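About Brelau

Brelau is a private archive and dealer of Baltic devotional medals, based in Evley. The collection holds 1,888 catalogued pieces, of which 526 are pilgrimage medals struck for parish feasts. Each is weighed, measured and recorded by place of issue before it is offered for sale or loan.
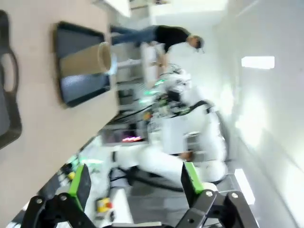 Collectors write to us often about the catalog. Grigaitė finds the parish index easier to use than the older printed lists, but would like the reverse inscriptions given in full – a change now under way for the first 76 entries.

Loans to museums and church exhibitions run for up to 12 months. Requests for the July term are handled by our partner, Stindent.

Page revised April 2025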